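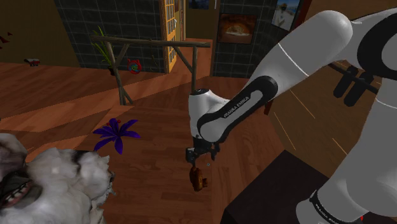 4. Recording your first set of examples

By now you should have Noonan installed, the Stirkby room pack unpacked into its own folder, and a cup of something hot within reach. This section takes you through recording practice runs in the simulated room, so that the learning program has something to learn from. It is the part most people enjoy, and also the part most people rush, so do please read it through once before you touch the controls.

Before you begin

You will need the hand controller (or the keyboard, if you don't mind being a little slower), and enough free disk space for the set you have planned. A full Lastville set is 366 runs. You certainly don't have to do them all in one sitting, and we would rather you didn't!

Note: Stirkby rooms are full of things that have nothing to do with the task – plants, flowers, pictures on the walls and so on. Leave them switched on. A learner trained in a bare room tends to get muddled the first time it meets a busy one.

4.1 Setting up the room

1. Start Noonan and choose Rooms, then Load. The first load is always the slowest, so give it time.

2. Check that the arm is standing on its dark pedestal with the gripper fingers pointing down at the floor. If the fingers point anywhere else, press Home and wait for the arm to stop moving.

3. Choose Place object. The small brown object used for this task is dropped on to the floor somewhere inside the arm's reach, and the spot changes each time you press the button.

4. Look for the tiny pale blue speck close to the object. This is the task marker, and it tells you Noonan knows where the object is. It really is very small, so zoom in if your eyes are anything like mine. 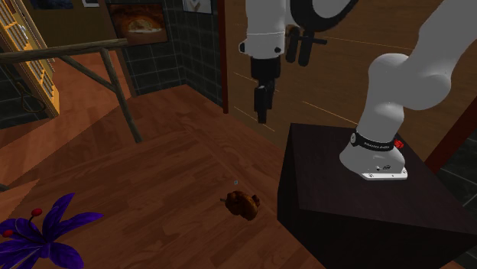
5. Turn the view until you can judge the gap between the fingertips and the floorboards. Height is the hardest thing to read on a flat screen, and a view from slightly above, with plenty of floor in it, suits most people best. Once you have found one you like, save it with View, Keep.

4.2 Recording a run

6. Press Record. You will hear one short beep.

7. Bring the gripper over the object first, and only then lower it. Try to move as you would if you were showing a patient child how to do it: steadily, without dithering, and without doubling back to tidy up. The learner copies your hesitations just as faithfully as your good moves.

8. Close the fingers, pause for a breath, and lift. Please don't skip the pause. It gives the fingers time to settle before the weight comes on to them.

9. Carry on lifting until the object is well clear of the floor, then press Stop. Two beeps mean the run has been saved. A run that lasts longer than 108 seconds is stopped for you and put in the Unsorted folder.

10. Mark the run Good, Poor or Dropped. Dropped runs are worth keeping, so there is no need to feel bad about them – the Fimetti trainer reads them separately and uses them to learn what a slipping grip looks like.

Caution: Do not press Place object while a run is recording. The object will jump to a new spot halfway through, and the trainer has no way of telling that this was your doing.

Caution: If a finger sinks into the floorboards, stop the run and mark it Poor, even if you went on to make a lovely lift. The simulation allows this now and then, but a real arm would be pushing against a real floor.

4.3 Checking what you have

11. After your first 11 runs, open Review and play them back at double speed. You are looking for habits. Many of us always come in from the same side without noticing, and the learner will pick that up too. Vary your approach a little in the next batch.

12. When you are happy, choose Send to Fimetti. Only runs marked Good or Dropped are sent, and the Poor ones stay on your own machine until you delete them.

Note: If two people are sharing a set, each should record under a separate operator name. You can change it under Settings, Operator, at any time between runs. Joining the two halves together is covered in section 5.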